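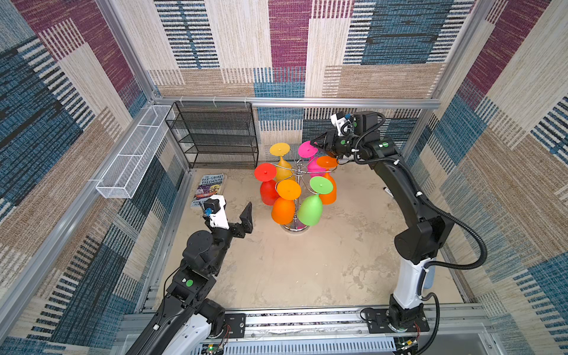

Démonstration « verres suspendus » – fiche du jeu de données

Cette fiche accompagne les enregistrements faits pendant la journée portes ouvertes de l'atelier Karras, en avril. Elle s'adresse aux personnes qui veulent réutiliser les données, et aussi aux visiteurs qui ont demandé où les trouver. Version courte en français ; la version anglaise viendra plus tard.

Contexte

L'atelier Karras ouvre ses portes une fois par an. Cette année, la cellule à deux bras a fonctionné de 10 h à 17 h, avec une pause à midi. Les visiteurs regardaient par l'avant et pouvaient, s'ils le souhaitaient, choisir le gobelet suivant par sa couleur. La tâche principale s'appelle Kedia dans nos fichiers : prendre un gobelet à pied en plastique sur un support chromé pour verres, où les gobelets pendent la tête en bas, puis le poser debout sur le sol de la cellule. La tâche inverse, raccrocher le gobelet, s'appelle Casden. Elle est nettement plus difficile, et le taux de réussite le montre.

Contenu

Épisodes au total : 300
Épisodes Kedia : 182
Épisodes Casden : 100
Les épisodes restants sont des essais libres, sans consigne fixe. Ils sont fournis dans un dossier séparé et nous ne conseillons pas de les mélanger avec les autres pour un entraînement.

Chaque épisode contient les positions articulaires des deux bras, l'ouverture des pinces, la vue fixe et les vues des deux caméras de poignet. La consigne est donnée en une phrase, par exemple « prends le gobelet vert clair ». Le port du serveur de lecture est 3011 par défaut ; il se change dans le fichier de configuration.

Installation de la cellule

Les deux bras sont fixés sur un rail en aluminium, à l'avant. Les parois sont couvertes d'un tissu à grands rectangles, beige, bleu canard, bleu marine et pourpre. Le motif est chargé et nous l'avons gardé exprès : un modèle entraîné seulement sur fond uni se trompe vite dans un lieu ordinaire. D'autres objets se trouvent dans la cellule selon les épisodes, comme un livre de poche posé à plat, un marqueur noir ou une étagère en treillis métallique. Ils ne font pas partie de la tâche.

Points à connaître

Le support est brillant. Les reflets sur la base ronde perturbent l'estimation de profondeur, surtout l'après-midi.

L'orange pose problème. Deux gobelets ont cette couleur, et « prends le gobelet orange » est donc ambigu. Pour les épisodes Kedia, la consigne a été complétée après la journée avec la position (devant, à droite). Pour Casden, cette correction n'est pas encore faite.

Les voix du public ont été supprimées – aucun fichier audio n'est distribué.

Un épisode est marqué comme réussi si le gobelet tient seul pendant trois secondes après l'ouverture de la pince. Les échecs sont conservés et annotés.

Lecture des fichiers

Le lecteur se trouve dans le dépôt Caltivgate, dossier « outils ». Il faut lancer d'abord le serveur, puis ouvrir l'index des épisodes. Le premier chargement est lent, les suivants utilisent le cache local.

Utilisation et contact

Les données sont libres pour la recherche et l'enseignement, avec mention de Caltivgate. Pour signaler une annotation fausse, merci d'ouvrir un ticket dans le dépôt en indiquant le numéro de l'épisode et l'instant concerné.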